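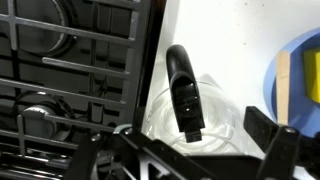

Noman你好，

先说声抱歉，这份中期报告本来该在七月初给你，结果拖到了现在。拖的原因后面会讲，主要是录音转写比我想的慢太多。你上次在电话里说不用写得太正式，把事情讲清楚就行，那我就真的照聊天的写法来了，你要转给Sternex那边的同事看也没关系，表格和票据我另外附在邮件里。

先讲大家最关心的：《Lurham华人家常菜口述集》现在走到哪一步了。

采访基本做完了，还差两户。一户是住在Altham的冯家，老太太春天摔了一跤，儿子说等她能坐得久一点再约，我当然不催。另一户是早年在码头边开外卖店的岑先生，他一直说自己没什么好讲的，可是每次打电话推辞，一推辞就能讲四十分钟，从他第一年怎么把白菜换成卷心菜，一直讲到当年房东不许他们晒咸鱼。我现在学乖了，他打来我就问能不能录，他说随便，然后接着说他没什么好讲的。所以这一户严格来说算做了一半吧。

录音转写是最头疼的一块。申请书里我写的是“由项目人员在采访后一周内完成转写”，现在回头看，写这句话的人完全没考虑到台山话。普通话的部分我自己听就行，广府话我勉强能应付，台山话和客家话真的不行，软件更是指望不上，有一段讲酿豆腐的，出来的文字是“凉都扶墙”，我对着屏幕笑了好久。后来找到了社区中文学校的梁老师，她母亲是台山人，母女俩一起听，老人家听，梁老师写。这样做出来的稿子特别好，连语气词都在，就是慢，也超了原来的转写预算。超出的部分我从差旅那一栏里挪了，因为大部分受访人都住得近，我骑车就能到，差旅没怎么花。按照协议，栏目之间调动要跟你报备，这就算正式报备了，具体数目在附表第二页。

目前整理好的文字稿一共554页，是原始转写，没删过的那种。你别吓着，最后成书不会有这么厚。里面有大量重复的东西，比如几乎每个人都要讲一遍刚来的时候买不到姜，每个人买不到姜的经历又都不太一样。编辑的时候我打算留几段最有意思的，其他的放进档案，谁想研究谁去看。Lurham地方档案室已经答应收录音原件和全文稿，协议草案我看过一遍，有一条关于开放年限的我还在跟他们商量。有两位受访人希望自己在世的时候录音不公开，文字可以，声音不行，这个我觉得一定要尊重，档案室那边也说可以操作，只是表格上没有这个选项，要另外写一份说明。

接下来讲菜谱部分。

原先的计划是每户出一道菜，写成标准格式：材料、分量、步骤。做起来才知道，分量这件事几乎没办法问。“盐放多少？”“够就行。”“多少算够？”“你尝一下嘛。”采访到第三家的时候我就放弃在桌边问了，改成直接跟着进厨房，他们放一样，我拦下来称一样。黄阿姨被我拦得有点烦，锅都热了我还在称豆豉，她说照你这样做饭，孩子都长大搬走了。这句话我打算放在书里。

所以现在的菜谱有两种写法并排放：一种是称过的，给真想照着做的人；一种是原话，一个字不改。我试排了一版给几个朋友看，他们居然都更喜欢看原话那一栏，说看了原话才想做，做的时候再看称过的那一栏。我觉得这个办法可以定下来，你如果有意见要早点跟我说，再晚就不好改版式了。

还有一个比较大的调整也要跟你讲。申请书里本来有“按地域分章”，广东一章，福建一章，东北一章，这样排。可是采访下来，很多家里的菜早就分不清了。最典型的是林家，先生是福州人，太太是马来西亚来的客家人，大儿子娶了本地姑娘，过年桌上鱼丸、擂茶和烤防风根一起上，你说归哪一章？我硬要分，他们自己都不会同意。现在改成按一年里的时间来排，从年夜饭开始，到清明、端午，夏天那些不想开火的日子，中秋，冬至，再加上一章专门讲生病和坐月子吃什么。这样读起来像过日子，而且同一个节日底下几家做法不一样，摆在一起看特别有意思。光是粽子就吵起来了，放不放绿豆，咸的甜的，连绳子怎么绑都有人不服气。

端午那次的公开活动办得挺好的，我单独说一下，因为这是协议里写明要办的。地点借在Lurham图书馆后面那个大房间，上午包，下午吃，中间放了几段录音。到场的人比预期多，我们登记表上签名的有200多人，有些人没签，孩子们更是跑来跑去没法登记。糯米不够，中间陈太太回家又拿了一袋。最让我意外的是来了很多不是华人的邻居，有一位退休的公交司机，当年那条线正好经过外卖店，他记得岑先生，两个人站在门口说话，一直说到我们收椅子。这一段我没有录音，真后悔，后来补问了司机先生愿不愿意接受采访，他愿意，我可能会把他放在后记里。

活动也有没做好的地方。一是过敏原的牌子摆得太晚，是有家长来问我才想起来贴，幸好都是来得及的，但是下次一定要开门前就弄好，我已经写进活动清单了。二是音响太小，放录音的时候后排根本听不见，有几位老人家是专门来听自己录音的，坐在后面，后来我一个个请到前面重新放了一遍。图书馆说他们其实有一套更大的设备，要提前申请，我不知道，这个也记下了。

印刷方面，我比较了几家，最后还是倾向Kröger。价钱不是最低的，可是他们肯让我先看实际纸样，而且中文排版出过错会认账重印，另外一家在这件事上说得很含糊。Kröger那边给的工期是从定稿算起六周。字体我还在纠结，几位年纪大的受访人希望字大一点，字大了页数就上去，页数上去邮费就上去。我让他们按两种字号各排了一章，下次见面我带给你看，你摸一下纸就知道我为什么喜欢这一家了！

繁体简体的问题也有结论了。本来想全书统一用简体，英文对照。后来几位老人家说看简体吃力，梁老师也觉得台山话的口语用繁体写更顺。现在的方案是原话部分按受访人自己的习惯，他写繁体就繁体，他写简体就简体，正文和菜谱用简体，全部配英文。书会显得有点杂，我挺喜欢这种杂的。英文翻译已经完成了前三章，译者交稿很准时，就是“镬气”这个词我们来回写了好多封邮件，现在暂时保留拼音，后面加一小段解释。如果你身边有谁有更好的译法，请一定告诉我。

授权书的情况：接受过采访的家庭都签了使用同意书，岑先生的我会等他承认自己接受过采访以后再请他签，哈哈。老照片的授权麻烦一点，有些照片是照相馆拍的，店早就关了，找不到人。我问过档案室，他们建议先做一轮合理查找，留好记录，确实找不到再注明。这件事要花时间，可能会有几张我特别喜欢的照片最后不能用，先跟你打个预防针。

钱的方面总体上没有超，除了转写那一栏。印刷款还没动，译者付了一半，活动的花费比预算少一点，因为糯米和粽叶有商店打折给我们，餐具是大家从家里带来的。剩下一只蒸锅的盖子到现在没有人认领，放在我家里，要是有人问你，就说在我这儿。

后面的安排大概是这样：先把最后的采访做完，同时推进剩下几章的翻译；然后集中编辑，每户的稿子都要送回本人看一遍，这一步我留的时间比较宽，因为老人家看稿喜欢全家一起看，看完还要讨论，讨论完又想起新的事情。校对以后交给Kröger。新书活动我想放在冬至前后，大家可以一起搓汤圆，图书馆的房间我先口头问过，说是可以，还没有书面确认。

我这边需要你帮忙的有两件事。第一件，请确认一下结项日期能不能往后延6周。按现在的进度赶一赶也许不用延，可是我不想催老人家看稿，宁愿先问好。第二件，Sternex的标志用在封底还是版权页，你们内部好像有规定，上次你发给我的文件我打不开，麻烦再发一次，最好是黑白的那一版，彩色的印在米色纸上不太好看。

对了，你上回问我有没有哪一段可以放在你们的年度通讯里，我选了阮婆婆讲煲汤的那一段，不长。她说她丈夫上夜班，早上七点多到家，她就五点起来看火，后来丈夫过世了，她还是五点醒，醒了不知道做什么，就煲汤，煲好了装给楼上楼下。原文和英文我都放在附件里了，她本人同意刊登，条件是不要写她的门牌号，也不要把她写得太可怜。我跟她保证过了，所以你们编辑如果要改，请先给我看一眼。

附件的单子：收支表、转写费用说明、活动登记汇总、菜谱样章、档案室协议草案、阮婆婆的那一段。票据扫描件太大，我放在共享文件夹里了，名字叫“票据”，里面有一张停车罚单是我自己的，放错了，请忽略，我不报销。

有问题随时打给我，下午三点以后比较好找，上午我多半戴着耳机在听录音，听不见电话响。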